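The Quiet Table
What goes under the plate matters more than the plate, say the people who have to listen to it 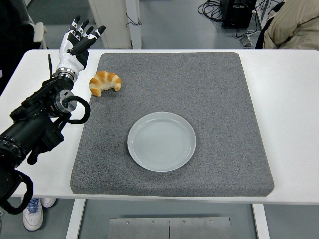
Croissant and plate on a speckled gray pad, with a margin of white table left clear at the sides.

A ceramic plate set down on a hard tabletop makes a short, high click. One click is nothing. A breakfast room with 80 seats produces a steady run of them from opening until mid-morning, and the sound carries because plates, tables and floors are all hard and nothing in between takes up the energy.

Thenmozhi Palaniappan has fitted out breakfast rooms and small bakeries for most of her working life, lately under the name Trullora. Her standard answer is a foam pad, cut smaller than the table and laid without glue. She prefers a mixed gray fleck to a plain color. Crumbs from laminated dough are brown and flat, and on plain white they show from across the room. On a granular pattern they are less distracting between wipe-downs.

"People ask for the pad to run edge to edge," she says. "Then there is no hard surface left for a glass or a pen, and the corners get lifted every time a chair goes in."

The pads she orders are 7 millimeters thick. Thinner foam lets the foot of a heavy plate press through to the table. Thicker foam is quieter, but a tall cup begins to lean when set down near the border. Edges are rounded before delivery – a square-cut edge starts to crumble at the corners, and the damage spreads inward.

Plates are the second variable. Ehab Benkirane, who buys tableware for the Benjelloun bakeries, stopped ordering flat coupe plates three years ago and went back to a raised rim. A croissant sheds most of its flakes in the first two bites. On a flat plate they travel to the table. A rim holds a good part of them, and the plate can be carried off level and tipped in one movement.

He favors pale glazes in the blue-gray range. A golden crust reads darker against them and the toasted ridges stand out, which helps at the counter, where customers choose by eye. Concentric rings on the inside of a plate are a matter of taste. Deep ones collect butter and need a brush; faint ones wash clean in a normal cycle.

Maintenance is simple. Foam should be wiped with a damp cloth and mild soap, then stood on its long side to dry. It should not go through a dishwasher. Pads left flat while damp hold moisture underneath and can mark a painted table. Palaniappan turns hers end for end every 28 days so that wear does not settle in one place.

She replaces them after 600 services, by which point the surface has packed down under the usual plate positions and the click has started to come back. Old pads go under the mixers in the back kitchen.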